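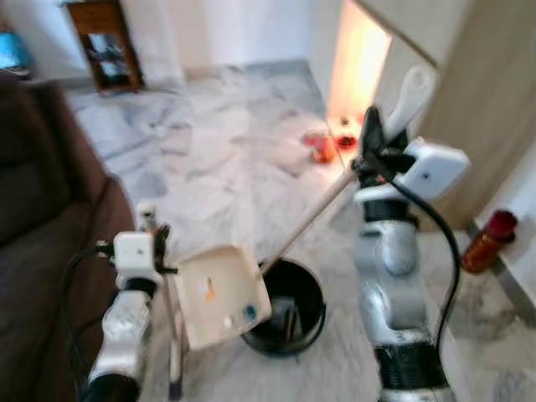
I signed up for the Kordestani open day mostly to see the Bimlow, a two-armed home robot they want to rent out by the month starting in September. I've read plenty of spec sheets and I wanted to see one deal with an ordinary room. Well, I got one: marble tile, a brown sofa, a glass-fronted cabinet, and the robot with a white dustpan in one gripper and a long stick in the other, the end of the stick down inside a round black bin. I have wanted to watch a machine do this sort of chore since I was a kid, and I'm afraid I grinned like one the whole time.

The open day was on February 13, 2018 at the Stonside building, which is a twenty-minute walk from the station if you don't take the wrong side of the canal (I did). They let us in by groups of 12. Coffee was at the back and there were not enough chairs, so most of us stood, and that was fine by me, as I had a better view.

Our guide was Ehsan Zarei, who works on the arms. He kept his introduction short and then took questions for as long as we had them. Someone wanted to know why it uses regular household tools and doesn't have a brush built in. His answer was that a built-in brush only does one job, and people already own a dustpan. The grippers are meant to hold whatever is in the closet. I liked that a lot! It means the thing could be useful in a house like mine, where no two handles are the same thickness.

Both grippers carry a little white module on top or on the side with a dark dot; the one on the right hand is a camera, so the robot gets a close view of what that hand is doing. The cables hang in big loose loops along the arms. I asked if they ever catch on furniture, and Ehsan said yes, now and then, and that tidier routing is on the list for the rental version. I appreciated a straight answer.

Now the practical side. The rental plan they talked about is 559 a month, with setup included and a minimum of two months. There is a 200 deposit on top. That is real money for help with the floors, and I said so on the feedback card. You also get a setup visit of 45 minutes, where a technician walks the rooms with you and marks the places you want it to stay out of. Stairs are out of the question for now, and they recommend moving thin rugs before the first session.

My other notes, in no order:

Noise. They say you can hold a phone call in the same room. I'd want to try that at home before I believed it.

Pets. Still being tested. A woman in our group has two large dogs and had hoped for more.

Spare parts. Gripper fingers are treated as a wear item and are covered by the rental – good news, as I'd expect those to take a beating.

Compared with the Flanirwood demo I went to last year, this was far more relaxed. That one had a rope, a stage and a man with a headset. At Stonside I could talk to the person who had worked on the arms and get into the details of grip strength until the next group was waiting at the door.

I've put my name down for the trial list. If they call, I'll clear the rugs and write up how it goes in my hallway, which has a step in it that I forgot to ask about.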